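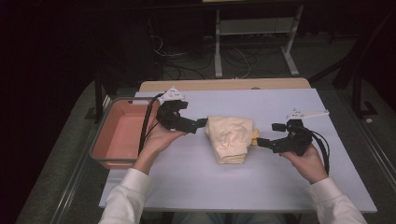 洗濯物はいつになったら勝手にたたまれるのか

10月に入って急に長袖の出番が増え、わが家の洗濯物の山もそれにつれて高くなりました。Tシャツと短パンで回していた頃は、乾いたそばからソファで適当にたたんで終わりだったのに、パーカーが混ざった途端に山の体積がおかしい。裏起毛ってなんであんなにかさばるんでしょうね。

で、夜の9時すぎにその山を前にして、毎年同じことを考えるわけです。機械、まだ?

洗うのは機械がやってくれます。乾かすのもまあ、うちは乾燥機つきにしたのでほぼお任せ。ところが乾燥機のふたを開けた瞬間から先は、ひいおばあちゃんの時代と何も変わってないんですよ。ほかほかの布を抱えて部屋に運んで、一枚ずつ広げて、たたんで、しまう。うちの家族分だと、たたむだけで40分を超える日があります(動画を見ながらやるから遅い、という指摘は受け付けません)。

そんなわけで、ここ最近ずっと「機械は家事をどこまでできるのか」を夜な夜な調べたり、動画を見たりしていました。専門家でもなんでもない、家事が嫌いなだけの人間の感想文です。長いので、たたみながら読んでください。

まず、うちにすでにいる機械の話から。

床掃除はLenumというロボット掃除機に任せて、もうだいぶ経ちます。これはもう、合格です。合格なんですけど、Lenumが走れる床を用意するのは私の仕事なんですよね。椅子を上げて、充電ケーブルを拾って、子どもの靴下を回収して、ラグの端がめくれてないか見る。一度、ラグのふさを巻き込んだまま玄関の段差の手前で止まって、か細い音で助けを呼んでいたことがあります。それ以来ふさつきのラグは片づけました。気がつけば家のほうがLenumに合わせて変わっている。家具を買うときも、まず脚の高さを見るようになりました。下に入れるかどうかで。

食洗機も同じです。洗うのは上手。でも、残り物をこそげて、向きを考えて詰めるのは人間。うちは茶碗の角度で夫婦の流派が分かれていて、相手が詰めたあとにこっそり直すという不毛な時間まで発生しています。機械が詰めてくれたら家庭円満にも効くと思うのですが。

こう並べてみると、いまの家事の機械って、箱の中か床の上で働くものばかりなんですね。箱の中は水と熱と回転でなんとかなる。床は平らだから走れる。その外側にある「つかんで、持ち上げて、向きを変えて、置く」が、ぜんぶ人間に残っている。しかもその残りが家事のかなりの部分だっていう。

で、いよいよ布の話です。

布、難しいらしいんですよ。箱やペットボトルは、どこから見ても箱やペットボトルの形をしてるじゃないですか。つかんで持ち上げても形はそのまま。でも布は、置くたびに形が違う。つまんだだけで垂れるし、よじれるし、端が内側に隠れる。私たちは山の中から袖らしきものをつまんで、ぱっと振って、それで「ああ、これは長男のパーカーだ」とわかる。あの「ぱっと振る」が、機械の側から見ると相当な曲芸のようです。

面白いなと思ったのが、人間が二本指のグリッパーを両手に持って、それで布を扱って、その動きをロボットに覚えさせるというやり方。ロボットの腕を遠くから操縦するんじゃなくて、指先の道具だけ人が持つんですね。グリッパーの上に、点々の入った白い小さな板がついていたりして、ああいう目印で道具の位置や向きをカメラから追いかける仕組みがあるそうです。机の上に、たたまれて層になったクリーム色の布がひとつ。それを左右から黒い指先ではさむような格好になっていて、見ているとこっちの指がむずむずしてきます。手でやればいいのに!と思うんだけど、手でやったら機械のお手本にならないわけで。

試しに真似してみました。台所のトングを2本。

ぜひ一度やってみてほしいのですが、フェイスタオル一枚で笑えるくらい苦戦します。半分に折るところまではまだいい。両端をはさんで、持ち上げて、向こうにぱたん。ところが次に折ろうとすると、重なった布の上の一枚だけをつまんでしまう。下まで一緒につかもうとトングをぐっと差し込むと、今度はタオルごと机の上をすーっと滑っていく。片方で押さえればいいのか、と左で押さえると、右だけでは反対側の角が置いていかれてななめになる。90度回して向きを変えるだけでも、せっかくそろえた端がずれる。

手だとどうやっているのか、気になって自分の手を観察してみたら、ものすごくいろいろやっていました。親指と人差し指で端をつまみながら、小指の側で布を押さえている。折り目は手のひらでなでる。重なりが何枚かは、指でこすった感触でわかる。バスタオルなんてあごまで使っている。私はこれを毎晩、ドラマの犯人を考えながらやっていたのか。急に自分が高性能な気がしてきました。まあ時給は出ないんですが。

トングでの最後の一枚は子どものハンカチで、これは小さいぶん楽かと思ったら逆でした。薄くて机に貼りつくので、端が拾えない。爪があればなあ、と思いながら結局あきらめて手でやりました。途中で起きてきた下の子に「なんでパスタのやつでやってるの」と聞かれ、うまく答えられませんでした。

工場やお店のほうはどうかというと、こっちはもう少し進んでいるみたいです。親戚がDroltdaleというリネンのクリーニング工場で働いていて、そこはシーツやタオルがずっと機械でたたまれて出てくるそうです。なんだ、できてるじゃん!と一瞬思いました。でもよく聞くと、入り口のところで人が角を見つけて、広げて、クリップにはさんでいる。同じ大きさのシーツが延々と来るから、そこから先は機械が速い。子どものカットソーと、片方だけの靴下と、レースのついた何かと、なぜか混ざっていた台ふきんが続けて流れてくる、なんてことはないわけです。うちの洗濯かごはその逆で、同じものが二度続くことがまずない。

その親戚いわく、角さえ見つかれば半分終わったようなもの、だそうです。これはトング実験のあとだと身にしみます。

それから、近所のLeitãoというパン屋さん。ここも少し前に、会計のところにトレイを置くとカメラでパンを見分けてくれる機械が入りました。クロワッサンとチョコクロワッサンをちゃんと区別していて毎回感心するのですが、袋に入れるのはやっぱりお店の人なんですよね。つぶさないように、油っぽいのは紙にはさんで、熱いのは口を開けたまま。見分けるのは機械、さわるのは人。ここでも線の引かれ方が同じで、ちょっと笑ってしまいました。

家庭用の「たたむ機械」も、これまでにいくつか話題になっては静かになっていきましたよね。私が一時期本気で待っていたのはFlokurvilleというところのもので、クローゼットみたいな箱に放り込んでおくと、たたまれて出てくるというふれこみでした。案内のメールに登録までして、置き場所を作ろうとして廊下の寸法まで測ったんですよ。その後、メールは来なくなりました。廊下には測ったときのマスキングテープがまだ貼ってあります。

代わりに買ったのが、折りたたみ式の板です。シャツを載せて、右、左、下、と板をぱたぱたさせるとお店みたいにたためるやつ。2,859円。電気も使わないし、機械と呼んでいいのかも怪しい。でも子どもがやりたがるという意外な効果がありまして、最初の何日かは取り合いになるほどでした。いまは冷蔵庫の横に立てかけてあります。飽きるのも早かった。

じゃあ結局どうなの、という話ですけど、いまの私の感覚では、タオルだけならそのうち来るんじゃないかと思っています。四角いし、色も形もだいたい決まっているし、多少ゆがんでいても棚に入れば誰も怒らない。遅くてもいいんです。夜中に一枚ずつ、のろのろやってくれて、朝に終わっていればそれで十分。人間が寝ている時間は長いので、こっちが10倍速い必要なんてどこにもないんですよね。

難しいのはその手前と先だろうなあ。手前というのは、山から一枚だけ取り出すこと。静電気でくっついた靴下をはがし、裏返った袖をひっぱり出し、ポケットの中のどんぐりを見つけること(洗濯後に見つかるどんぐりの話はまたいつか)。先というのは、しまうこと。これは誰の服で、どの引き出しで、その引き出しはもういっぱいで、じゃあ去年のを奥にやって、この小さくなったのはお下がりの袋へ。ここまで来ると、たたむ技術というより家族の事情の話になってきます。それを機械に説明する手間を考えたら自分でやったほうが早い、と言ってしまいそうな自分もいて、それ、夫に頼むときにも言っている台詞だなと気づいて少し反省しました。

あと、もし本当に腕つきの機械が家に来たとして、どこに置くんだろう。掃除機のときみたいに、また家のほうを合わせることになるんでしょうね。たたむ用の机をひとつ空けておいて、上に物を置かないで、照明もちゃんと明るくして。うちのダイニングテーブルが空いている時間なんて、夜中しかありません。郵便物と宿題のプリントと、なぜかいつもあるメジャーをどかすところからです。

トングは洗って台所に戻しました。フェイスタオルのたたみ方を今より単純にしておけば、将来の機械にも優しいかなと思って、三つ折りをやめて半分の半分にしてみたら、今度は洗面所の棚に入りません。しばらくは棚から3センチくらいはみ出したまま暮らします。

もしトングで靴下を丸められた人がいたら、コメントでやり方を教えてください。うちはまだ、片方も成功していません。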